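Keeping office desktops longer: what the repair log says
Speaker notes, afternoon session, Adance facilities track

Slide 1. Title
Wait for the doors to close. Say who the talk is for: people who own a replacement budget for desktop computers and have to defend it once a year. Laptops are out of scope. So are servers.
Mention that the handout has the field definitions for the log. Don't read them out.

Slide 2. The estate
Adance runs 1,857 desktops across the main offices and the Chiang Street depot. All are tower machines bought under the same framework, in several batches. The Nuvine site joined later and brought its own machines, which are not in these numbers. Say this now, or it will come up at the end.
Replacement has been done by age. When a batch reaches its date, it goes, working or not. The question for the talk is whether age is a good enough guide to when a machine stops being worth the desk space.

Slide 3. Where the data comes from
Every fault goes through Ondetik. A ticket has a machine number, a fault code chosen by the user, a fault code chosen by the technician, a part code and a closing time. The two fault codes disagree often. We use the technician's code throughout and ignore the other one.
Tickets closed as "no fault found" stay in the data. Removing them makes the older batches look better than they are, as an intermittent fault tends to be closed that way more than once before somebody finds the part.
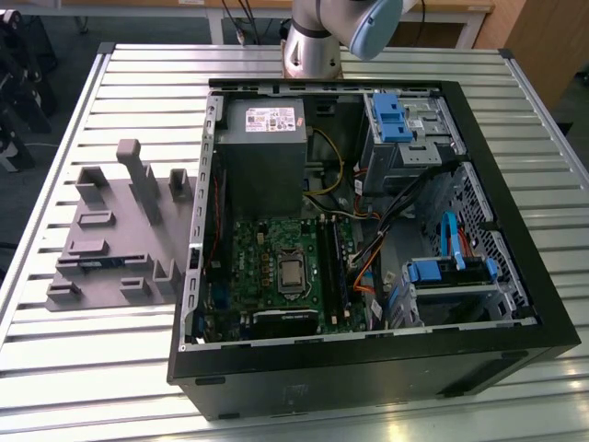 Part codes were free text until July. Before that, "PSU", "power supply" and "power unit" were three separate parts as far as the reports were concerned. We recoded the old tickets by hand. If anyone in the room is about to start a log, the advice is to fix the part list first and leave the rest of the form alone.

Slide 4. What fails
Let them look at the chart for a moment before speaking.
Order of the bars: storage, power supply, fans, memory, everything else. Boards and processors are inside "everything else" and would be hard to see if drawn separately.
Point out that the first three are parts a technician can swap at a bench with the cover off. The repair itself is short. Most of the time on the ticket is travel, waiting for a part, and moving the user to a spare machine. This matters for slide 7.
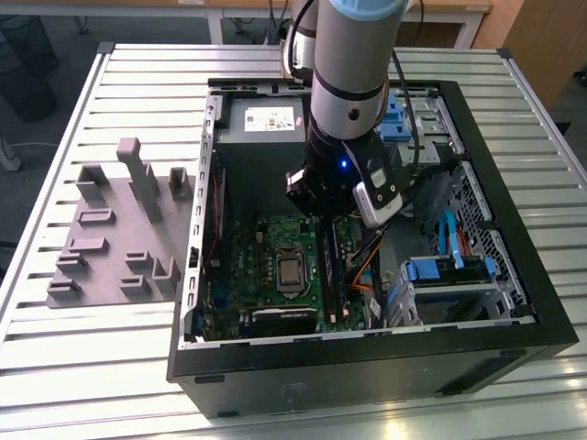
Bench work: desktop tower on its side, cover off.

Slide 5. Upgrades against repairs
Keep these apart. A repair puts the machine back where it was. An upgrade changes what it can be used for. In the old reports both were booked to the same cost line, which made the machines in the middle of their life look unreliable. They had in fact been given more memory because an accounting package needed it.
After splitting the two, the middle batches are the cheapest to run. The oldest batch is still the most expensive, by less than we had been telling people.
Pause here for the question about power use. Answer: measured at the wall on a sample, the difference between batches is small next to the effect of machines left on overnight. There is a backup slide.

Slide 6. The rule we tested
Three conditions. A machine is kept if it can run the current system image, if it has had no more than 2 part failures in the past year, and if its parts are still on the shelf or on order. Fail any one and it goes on the list.
Age does not appear in the rule. It comes in through the third condition, as suppliers stop listing the parts.
Under the old method, a batch of 80 due for disposal would all have gone. Under the rule, 30 went and the rest stayed on desks. Stress that this was one batch. The next one may split differently, and the room should not carry that ratio home.

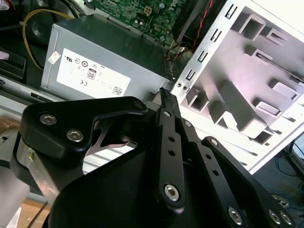 Open desktop case, internal hardware in view.

Slide 7. Cost of keeping
Keeping machines is not free. Go through the lines:
Spares have to be stored and counted. Shelf space at Chiang Street was full by spring.
A mixed estate needs more driver testing for each image. Put the hours against this project, or another team will absorb them and stop cooperating.
Warranty cover has ended on the kept machines, so a failed board means scrapping the machine for parts.
Desk visits go up. Grouping them helps. The depot now sends a technician to the outer offices every Wednesday with a box of the common parts, and travel per ticket has dropped. 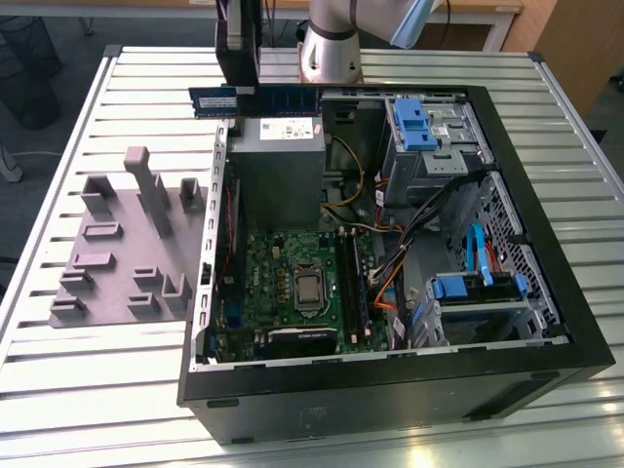
Memory is the one part where reuse worked without much effort. Modules from scrapped machines are tested, labeled by type and put back into stock. Storage is never reused between users. Power supplies are reused only within the same batch, and fans are always bought new.

Slide 8. Limits
One employer, one supplier framework, mostly light office use. Design workstations are excluded. User time lost during a fault is not costed, as we had no figure that payroll would stand behind – expect a challenge on this from finance people.
The log also misses faults that users put up with. A noisy fan may run for months without a ticket.

Slide 9. Next
Nuvine tickets move into Ondetik next quarter, using the fixed part list. The rule will be run on their machines without changes first, then reviewed.
Handout has the rule on one page and the part list on the back. Take questions. If short of time, skip the backup slide on power and go straight to the one on image testing.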